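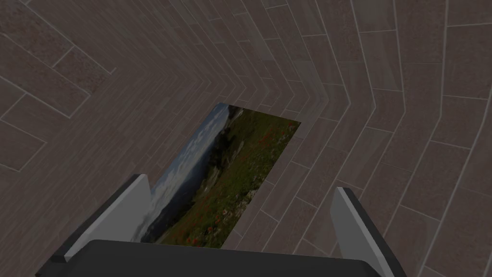 Notes by Maarten Van Hecke
Household Economics, evening section, handout for week 8

Why people keep things they don't use

Last week we left Mrs. Aerts of Pergate standing in her hallway with a bread machine. She had paid good money for it, baked with it twice, and could not bring herself to give it away. Several of you wrote in your homework that she was being silly. Most of you, I suspect, own a bread machine.

The term you want is sunk cost. Money already spent is gone, whatever you do next. The machine owes her nothing and takes up half a shelf. The only sensible question is what the shelf is worth to her from now on, and she will go to great lengths to avoid asking it.

Now read the Imeslow survey in your packet. More than 4,000 households were asked what they would accept for an object they owned, and what they would pay for the same object in a shop. The first figure was higher nearly every time. This gap is called the endowment effect. It is strongest for mugs and worst among people who say they are not sentimental.
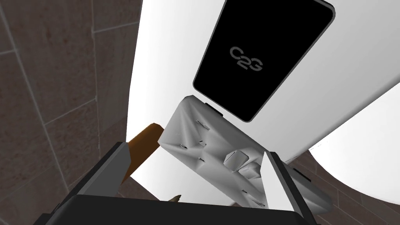 Fig. 2. A crumpled white object, held.

Storage firms understand all this very well. Kelis rents by the month, and the first month is cheap. A customer who means to stay until May is still there the May after, paying to house a sofa she disliked when she bought it. Work out the yearly rent on a small unit before Saturday and compare it with the price of a new sofa. Bring the sum, and please show your steps.

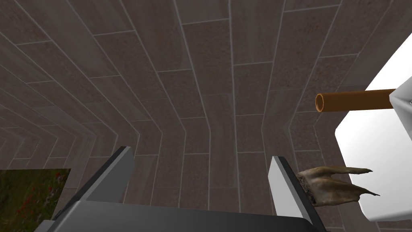

There is a fair argument on the other side, and I expect to see it in your essays. Throwing things out has costs too. You may need the ladder. You may have an aunt who asks after the vase. Economists file the aunt under "transaction costs" and move on quickly, having aunts themselves.

Reading: packet, sections 2 and 3. Skip the appendix, which I wrote in a hurry.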